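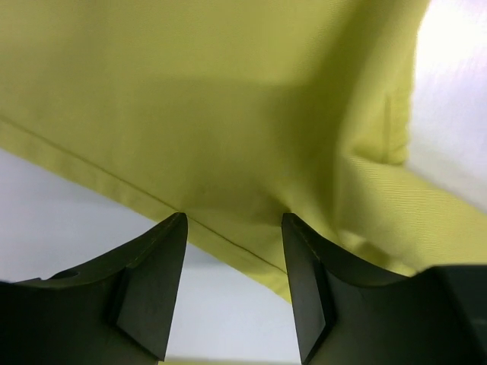
*The yellow-green twill, hem side down*

**wulan_t**
Trying to settle on one way to fold this stuff before I do the whole pile. The stitched hem will not lie flat for me! I fold in half, smooth it out, and the bottom edge creeps off at a slant every single time. Do you all iron first or just fold and hope?

**Thaddeus K**
Iron the hem, skip the rest. Twill holds a crease pretty well, so two minutes on that band and you're set.

**durnby_mom**
Disagree, sorry Thaddeus. I'd never iron before folding, you just press the crooked line in. Hold it up by the hem, give it a good shake and let the weight pull it straight - then fold side seam to side seam.

**Thaddeus K**
I've ironed hems for 16 years and have yet to press one in crooked, but ok.

**habibur_s**
Is that a side seam on the right or a pocket edge? If it's a pocket I'd fold that part to the inside or you get a lump in the stack.

**wulan_t**
Good point, I'll check when I'm back at the table. Tried the shake on another one just now and it's better (not perfect). Color is growing on me too - my sister says pea soup, I say olive.

**durnby_mom**
Pea soup. Sorry!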